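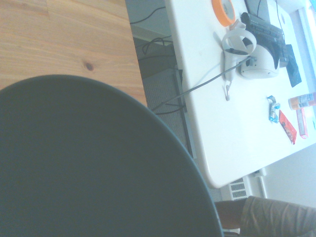
Home Reviews Workshop Kitchen Garden About

Druvance folding work table: one long summer with it

I bought the Druvance in the spring because my sewing had taken over the dining table and my family had started eating off their laps. I wanted something I could put up after breakfast and put away before dinner, and I didn't want to spend furniture money on it. It cost me $69 at the Jillau store out by the highway, and I have used it nearly every day. I love this thing! I have complaints too, and I'll get to them, but you should know going in that I'm a fan.

First, what I do on it. Mostly quilting (cutting, pinning, a bit of machine work), some paper crafts, and one very long weekend of wallpaper pasting that I would not put any table through again. So I'm judging it as a work surface. If you want a table for card games or a buffet, nearly anything that folds will do the job and you can skip most of what follows.

Setting up

Legs out, locking rings down, flip it over. I can do it alone, and I'm not a big person. The rings were stiff out of the box, stiff enough that I used the handle of a wooden spoon to push the first one home, but they loosened up after a couple of weeks and now they drop by themselves with a nice clunk. Do check that both of them have dropped. I skipped that once and had a leg start to walk inward while I was leaning on the end with a rotary cutter in my hand, and I have not skipped it again.

Folded, it lives behind the bedroom door. It has a carry handle on the long side, which sounds like nothing until you've wrestled a table without one down a flight of stairs.

The top

Smooth, flat, and easy to wipe down. Chalk comes off with a damp cloth. So does glue stick, and so did most of the wallpaper paste (there's a dull patch near one end that I've stopped trying to fix). Fabric slides on it beautifully, which I like for feeding a big quilt through the machine and don't like at all for cutting. A cutting mat with a grippy back solves it. I tried a yard of shelf liner first, and that bunched up.

My sister-in-law Ya-wen Chu came over in the first month and we basted a queen-size quilt on it together, one of us on each side. We could both reach the middle without bending double! On the dining table we always ended up on our knees on the chairs. That afternoon sold me on it, really, more than anything on the box.

Does it wobble?

A little, end to end, when the sewing machine is running flat out. Side to side it's solid. I moved my machine from the middle of the table to directly over one pair of legs and the shaking went down by more than half, I'd guess, though it's still there on long straight seams. If you do free-motion quilting for hours at a time you'll want something heavier, and you'll pay for it. Ming-te Man, who teaches the Brurkemley evening class I go to, put his hand on the top while I was stitching and said he'd seen worse on cabinets that cost five times as much. He also told me my tension was off. He was right.

Height is my biggest gripe. It has 2 settings and I fall between them. The lower one is fine for sitting at the machine, but for standing and cutting, the higher one is still a touch low for me, and after an hour my back knows it. Bed risers under the feet fixed that. They cost extra and they look silly, and I don't care.

The feet themselves are plastic caps. One came off in June and rolled under the stove. I wrote to the company for a spare, quoted the part number (3733, if you need it too), and a little bag of four turned up in the mail with no charge and a handwritten thank-you. Lovely. I'd have been happy to pay.

Compared with the Yen

I borrowed a Yen craft table from a friend for most of July, thinking I might switch. The Yen is prettier, it has a ruler printed along one edge, and its height adjusts with a crank, so my back was very happy. But it weighs a ton, it doesn't fold flat, and the drop leaf sagged under my iron. If I had a room I could leave set up all year I'd think hard about it. I don't, so back it went, and I was surprised how glad I was to hear that clunk of the leg rings again.

Would I buy it again?

Yes, same size, same color. I'd buy the risers the same day and save myself a month of grumbling. I'd also try lifting it in the store before you commit, as the box is awkward in a small car and the handle is no use until it's unpacked. Jillau usually takes 20 percent off tables in October, so wait for that if you can stand to. I couldn't.

If anyone has found a clamp-on lamp that fits the lip of this table without slipping, please write and tell me which one. The lip is rounded underneath and I've sent two lamps back already.

Posted 9/6/24

More reviews
Rotary cutters for small hands
A grippy cutting mat, one year in
Steam irons that don't spit
Thread racks: wall or drawer?

Contact | Copyright, all rights reserved | Back to top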